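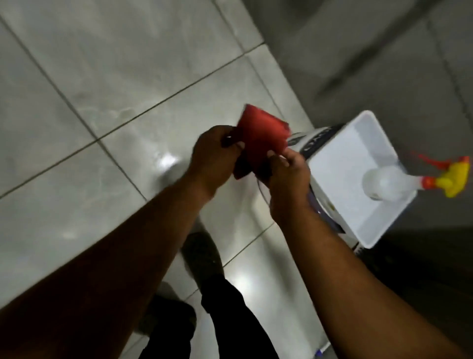

Brallus J3 - robot laveur pour carrelage poli
Mise en place, entretien courant, dépannage
Fabricant : Juremum
Distribution et atelier : Greddale
Fiche mise à jour le 23 octobre 2025

Prix : 1 859 € HT avec station, deux patins et jeu de brosses latérales. Disponible sur commande.

Présentation
Le Brallus J3 lave les sols durs lisses dans les logements, les petits bureaux et les parties communes. Il se repère à l'aide d'un télémètre laser placé sous le capot et d'un capteur optique orienté vers le sol, qui mesure le glissement des roues. Sur carrelage mat, le capteur optique travaille sans réglage. Sur carrelage poli, il faut préparer la zone de référence à la main et refaire l'étalonnage, comme indiqué plus bas. La majorité des appels reçus à l'atelier concernent cette étape, sautée ou faite trop vite.

Emplacement de la station
Poser la station contre un mur plein, sur un carreau qui ne bouge pas. Laisser un mètre libre devant et cinquante centimètres de chaque côté. Éviter le dessous des radiateurs et les abords d'une porte vitrée. Les pieds arrière se règlent à la clé fournie ; la station ne doit pas basculer quand on appuie sur le bord avant.

Préparation de la zone de référence
La zone de référence est le carré de sol que le robot lit à chaque départ. Elle doit contenir un croisement de joints. Un film de produit ou un joint gras suffit à fausser la lecture, et le robot part alors de travers.

Retirer le robot et couper la station. Balayer, puis pulvériser un nettoyant neutre dilué, sans cire ni brillanteur. Essuyer à plat avec un chiffon plié, en suivant d'abord les joints, puis la surface des carreaux. Finir par le pied du mur, que les brosses latérales n'atteignent pas complètement. 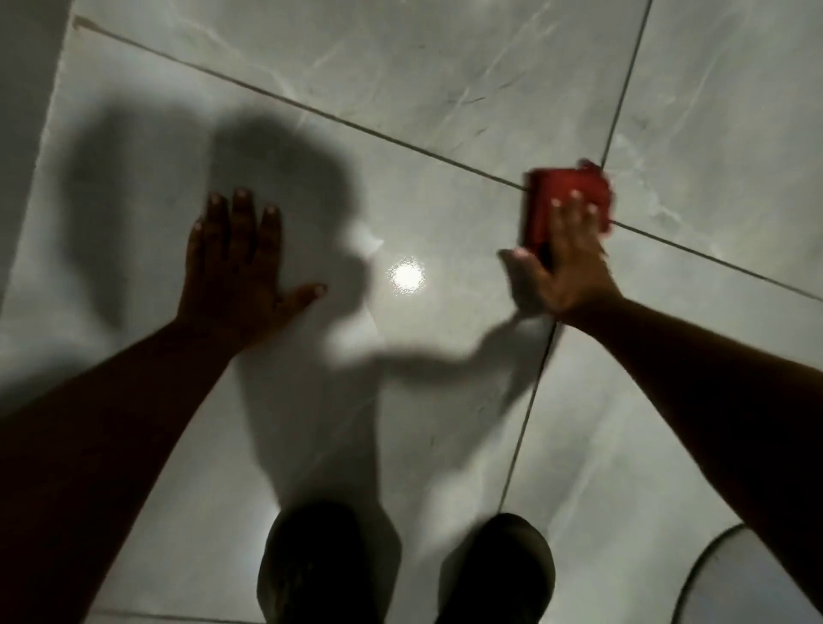 Essuyage manuel au croisement de deux joints, chiffon froissé plaqué au sol.

Changer de face de chiffon dès qu'elle marque. Un chiffon qui s'effiloche peut encore servir pour le sol, mais pas pour la vitre du capteur : les fils se logent dans le joint de la fenêtre et il faut démonter le carter pour les retirer. Pour la vitre, utiliser la lingette fournie.

Rincer à l'eau claire et laisser sécher complètement. Ne pas lancer l'étalonnage sur un sol humide.

Étalonnage
1. Rallumer la station et remettre le robot en place.
2. Maintenir la touche Sol jusqu'au deuxième signal sonore.
3. Laisser le robot avancer sur la zone, tourner et revenir. Ne pas marcher devant lui.
4. Lire le voyant : vert fixe, l'étalonnage est enregistré ; orange, la surface est trop brillante ou mal rincée.

En cas de voyant orange, éteindre les spots dirigés vers le sol et recommencer. Si le résultat est le même, reprendre l'essuyage. Eusebio Arboleda, à l'atelier, conseille de regarder les carreaux en lumière rasante avant de toucher aux réglages - les traces de produit se voient tout de suite.

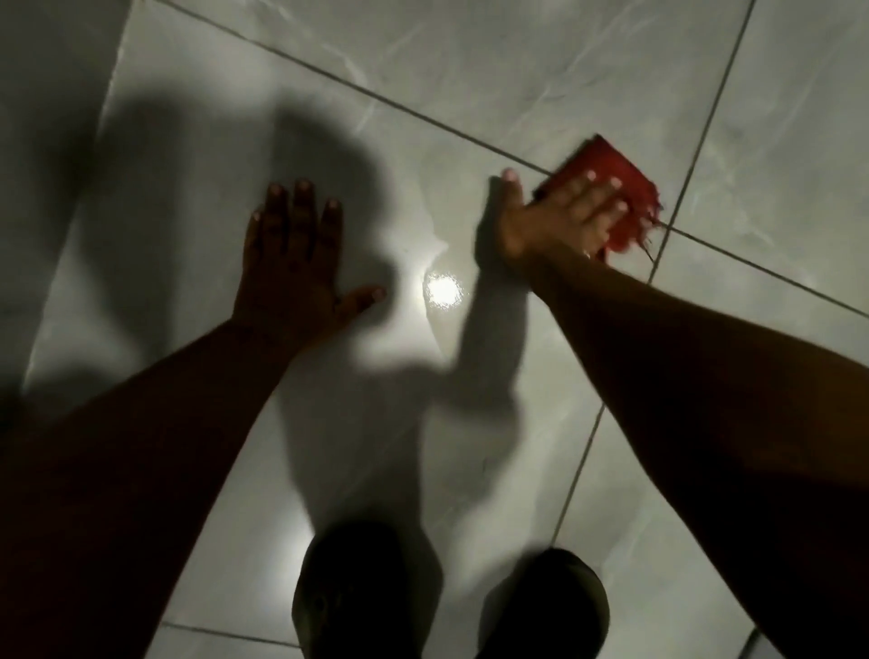 Contrôle des reflets et des traces sur le carrelage poli.

Entretien
Après chaque lavage : vider le bac d'eau sale, rincer le filtre, laisser le couvercle ouvert.
Chaque semaine : essuyer la zone de référence, nettoyer la vitre du capteur et les contacts de charge, ôter les cheveux enroulés sur l'axe des brosses.
Chaque mois : laver le réservoir à l'eau tiède, vérifier l'usure des patins, refaire un étalonnage.
Au-delà de 200 heures de marche : remplacer les patins et la raclette arrière. Le compteur se lit dans le menu Service.

Pannes fréquentes
Le robot dévie dès le départ. Zone de référence sale ou vitre du capteur voilée. Nettoyer les deux, puis étalonner.
Il laisse une bande mouillée derrière lui. Raclette montée à l'envers ou pliée. Le côté marqué J va vers l'avant.
Il contourne un endroit vide. Reflet pris pour un obstacle. Mettre la sensibilité sur 3 ; le réglage d'usine est 4.
Il ne charge plus. Nettoyer les contacts à sec. Si le voyant reste éteint, nous renvoyer la station avec son bloc secteur.

Le menu de sensibilité a changé avec la version de juillet. Sur les appareils plus anciens, il se trouve sous Avancé, puis Capteurs.

Pièces et accessoires
Patins microfibre, lot de deux
Raclette arrière Robles, montage sans outil
Brosse latérale gauche ou droite
Fenêtre de capteur avec joint
Filtre de bac

Atelier
Les réparations sont prises sur rendez-vous, du lundi au vendredi. Vider les deux réservoirs avant l'envoi et joindre une copie du code affiché dans le menu Service. Contact technique : Rodrigo Campos, atelier Greddale.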